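July, late
by Mehwish Yousafzai

Well, the Gorkcombe by-election is done and I can finally feel my feet again. Seven weeks of doorknocking for Ubaldo Melis, most of it uphill, and we lost by 329 votes after preferences. I keep saying the number out loud in the car. It'd be easier if it were thousands!

What gets me is the Wakari Road booth. We were ahead there at 6 pm when the doors shut (or so our scrutineers reckoned from the mood of the queue, never again) and then the Greens preferences split nearly down the middle. I'd have put my house on them coming to us.
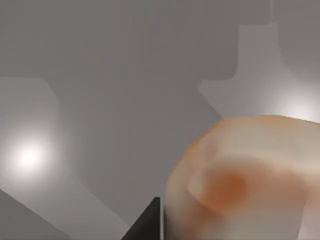
Ubaldo rang at breakfast and was far too cheerful for a man who'd just lost. He wants to run again at the general and he wants me on the phones from day one. I told him my dialling finger needs a holiday first – it feels as fat and round as the big beige fingertip up there, reddish-brown blotch and all. He laughed and then went straight back to the bus timetable, which I think was our mistake, if I'm being picky. People at the doors wanted to talk about rates and the pool closure. We kept handing them a flyer on the 60 bus.

Mum thinks compulsory voting means everyone's already made up their mind. I don't agree, I changed at least a handful on Ertürk Street by just standing there and letting them have a whinge about the council.
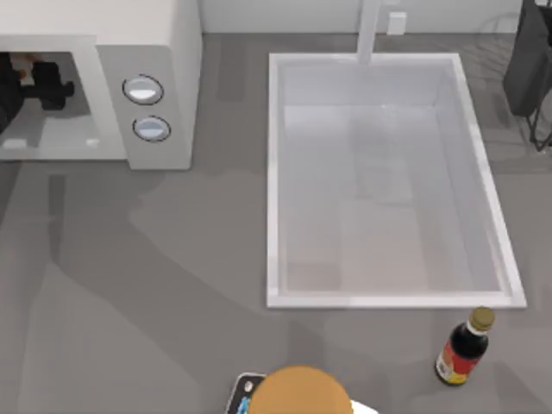
Grey benchtop, white microwave up in the corner.

Anyway, still have a boot full of corflutes to return and a thank-you list to write. The Zelomeo crescent lot get a phone call each, they fed me twice. Declaration of the poll is next week and I suppose I'll go, and clap, and be a good sport.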